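Galería
Jornada de puertas abiertas en Flemetti: una mañana con los brazos que aprenden en cocinas simuladas

Hay visitas de las que una vuelve con una libreta llena y otras de las que vuelve con la cabeza llena, y la de mayo a Flemetti fue de las segundas (la libreta también, pero con una letra que ahora me cuesta descifrar). Llevábamos tiempo queriendo acercarnos a su edificio, el que está al fondo del polígono de Montoya, pasado el lavadero de coches, y cuando anunciaron que abrían las puertas para enseñar el trabajo de manipulación robótica nos apuntamos el mismo día. Hicimos bien, porque las plazas eran 40 por turno y el nuestro, el de las diez de la mañana, iba completo.

Para quien no conozca la casa: Flemetti se dedica a enseñar a brazos robóticos a hacer cosas corrientes, cosas de andar por casa. Abrir una puerta de armario, tirar de un cajón, coger un cazo por el mango y dejarlo en otro sitio. Contado así suena a poca cosa, y precisamente por eso la jornada fue tan entretenida, porque a los diez minutos ya estábamos todos discutiendo sobre la mejor manera de agarrar un tirador. Cada uno tenía su opinión. Había un grupo de estudiantes de automatización que venía en autobús, varias familias, gente de los talleres de alrededor y algunos jubilados del metal que hicieron, con diferencia, las preguntas más difíciles de la mañana.

Nos recibieron en la entrada con café y unas pastas de anís muy ricas, y de allí pasamos a la sala grande, donde nos explicaron el proyecto Girnow. Girnow es el nombre que le dan a su simulador: un programa que levanta estancias enteras, con sus muebles y sus paredes, y mete dentro un robot virtual para que practique. En el momento de la visita tenían 732 estancias preparadas, todas distintas en la disposición, en los colores y en la altura de los muebles. La idea es que el brazo no se aprenda de memoria una sola cocina y luego se pierda en la siguiente. A mí me recordó a cuando saqué el carné de conducir y me sabía de maravilla las cuatro calles del examen, y el primer día que salí de ellas tuve que parar en un vado a respirar.

La demostración la vimos en una pantalla enorme, con las luces bajadas. Al principio nos pusieron una vista general de una de las estancias, desde arriba y despacito, para que nos hiciéramos una idea. Después fueron pasando a las vistas cercanas, las que se toman a la altura de la propia pinza, y ahí cambió todo. De repente el suelo queda donde no lo esperas, un mueble te tapa media pared y tardas un rato en saber si estás mirando hacia arriba o hacia abajo. Los niños, por cierto, se orientaban bastante mejor que nosotros. Una niña de la primera fila iba cantando en voz alta lo que aparecía y acertaba casi siempre.

Nos contaron que esas vistas son las que más les interesan para el aprendizaje. Desde lejos se entiende la habitación, pero los detalles del agarre se deciden a un palmo del mueble, y un programa que solo ha visto la cocina desde la puerta llega a ese palmo bastante despistado. En cada práctica guardan lo que se ve, la posición de las articulaciones y cuánto están abiertos los dedos, y con todo ello comparan después unos intentos con otros. Para cada tarea nueva empiezan con 300 intentos guiados por una persona, con un mando que nos dejaron probar más tarde, y a partir de ahí el programa va por su cuenta.

Pedimos permiso para llevarnos un par de imágenes de la simulación y nos las dieron con mucha amabilidad. Son de la misma estancia, la que estuvimos viendo más rato.

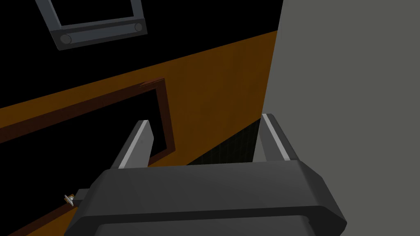 La pinza abierta, con los dos dedos por delante del panel anaranjado y las almohadillas claras mirándose una a otra.

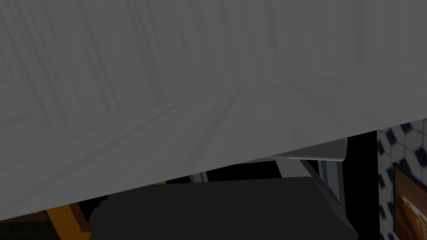
En esta segunda, la gran superficie gris se queda con casi toda la vista; a la derecha, abajo, la pared de azulejos blancos y azul marino con su cuadro.

Clumham escribió en los comentarios de la página, al poco de publicarse la galería: «Estuve en el turno de la tarde y me quedé con una duda que no me atreví a plantear allí. Entiendo lo de variar los muebles y los colores, pero en mi cocina el problema es otro: hay un cajón que se atasca si tiras recto y una puerta que hay que levantar un poquito para que abra. ¿Eso también lo practican? Porque un mueble de simulador me imagino que abre siempre igual de bien, y los de verdad, con los años, cogen sus manías. Por lo demás, una tarde estupenda, y enhorabuena por contarlo con tanto detalle».

Nos encantó el comentario, entre otras cosas porque uno de los jubilados preguntó algo muy parecido en nuestro turno, así que podemos contestar con lo que nos dijeron. Sí que lo practican, al menos en parte. En Girnow se puede cambiar el rozamiento de las guías, el peso de las puertas y la dureza de las bisagras, y lo van cambiando de un intento a otro sin avisar al programa. Lo de la puerta que hay que levantar un poquito, en cambio, lo reconocieron como una asignatura pendiente. Se puede simular, pero alguien tiene que acordarse de ponerlo, y las manías de los muebles viejos no vienen en ningún catálogo. El señor que había preguntado les ofreció medio en broma la alacena de su casa del pueblo, y le tomaron nota del teléfono.

Después de la pantalla nos llevaron al taller, que era lo que los estudiantes estaban deseando. Allí tienen los brazos de verdad, fijados a unas mesas, y un par de muebles de prueba con los tiradores muy gastados. No pudimos hacer fotos en esa zona, de modo que tendréis que fiaros de mí: vimos a uno de los brazos abrir un cajón, pararse, pensárselo (bueno, calcular, que nos corrigieron enseguida) y volver a cerrarlo con una delicadeza que ya quisiera yo para los míos a las siete de la mañana. Al segundo intento se quedó corto y cerró los dedos en el aire. Lo repitieron y salió. Me gustó mucho que no lo escondieran ni cambiaran deprisa de mesa, y que dedicaran un buen rato a contarnos por qué pasa.

Según nos dijeron, suele ser una cuestión de distancia. En la simulación todo está medido y el programa sabe dónde está cada canto; en el taller depende de lo que ven las cámaras, y basta un reflejo en el tirador para que el cálculo se vaya unos milímetros. Por eso les preocupa tanto la luz, y por eso en Girnow cambian también las sombras y los brillos. Uno de los estudiantes preguntó si no sería más sencillo poner sensores de tacto en los dedos, y se organizó un debate estupendo, con opiniones para todos los gustos, que siguió durante el segundo café.

La parte del mando fue la más divertida, y había cola. Te sientas, agarras una especie de empuñadura y mueves el brazo virtual por la estancia hasta llegar a un mueble. Parece fácil. Yo le di dos golpes a una pared, me enganché en una esquina y acabé con la muñeca del robot del revés, pero con mucha dignidad. Hubo quien lo hizo a la primera, sobre todo gente acostumbrada a los videojuegos, y hubo también un señor con manos de tornero que fue despacísimo y dejó la pinza clavada en el sitio exacto. Le aplaudimos todos. Aquel intento, nos aseguraron, se quedaba guardado con los demás.

Para los más pequeños habían montado una mesa aparte con pinzas de cocina, esponjas y vasos de papel, y el juego consistía en mover cosas de un lado a otro con un ojo tapado. Se entendía de maravilla lo que cuesta calcular la profundidad, y más de un adulto se coló en la fila.

Terminamos pasada la una, con un rato de preguntas que se alargó porque no había manera de echarnos. Se habló de cuánto falta para ver algo así en una casa normal (no quisieron dar fechas, y me pareció sensato), de si servirá para personas con poca fuerza en las manos, que es el uso que a mí más me interesa por razones familiares, y de qué se estudia para trabajar en esto. En la organización nos comentaron que entre todos los turnos pasaron casi 500 personas, y que les gustaría repetir en otoño con más tiempo de taller y grupos más reducidos.

Si os animáis a ir la próxima vez, llevad calzado cerrado, que para el taller lo piden, y llegad con un cuarto de hora de margen, porque aparcar en Montoya por la mañana tiene su aquel. El autobús deja al otro lado de la rotonda y se llega andando en un momento. Quien estuviera en alguno de los turnos y quiera contar cómo le fue con el mando puede hacerlo en los comentarios, que los leemos todos y vamos contestando según podemos.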